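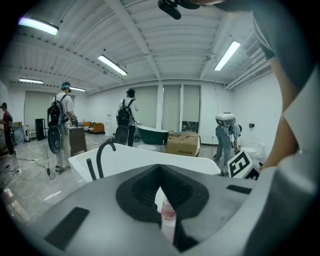
Bathrooms, bottles and a November deadline

Anju Shukla runs the Starkstead robotics club's household tasks project, which gives students one term to teach a robot arm a bathroom chore. This year's group chose tidying bottles around a tub.

"They all wanted the kitchen at first," Shukla said. "I told them a bathtub is harder. You have to reach over the rim, and there's a tap in the way."

Students work with a gripper in each hand and repeat the job until the movements are consistent. The club has recorded 3,074 attempts, and Shukla throws out any under four seconds. "If it's that quick, somebody dropped it."

The 34 members share the floor in shifts of 60 minutes. New members start with a single bottle and are told to keep the marker cubes uncovered.
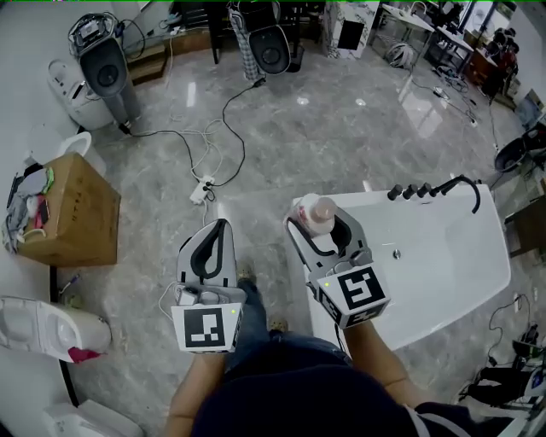
Kitex, a second-year member, would like longer shifts, saying that by the time the grippers feel natural it is the next group's turn.

Shukla has heard that before. "I'd give them two hours if I had the room," she said. The team is due to show its results in November, and the toilets are next on the list.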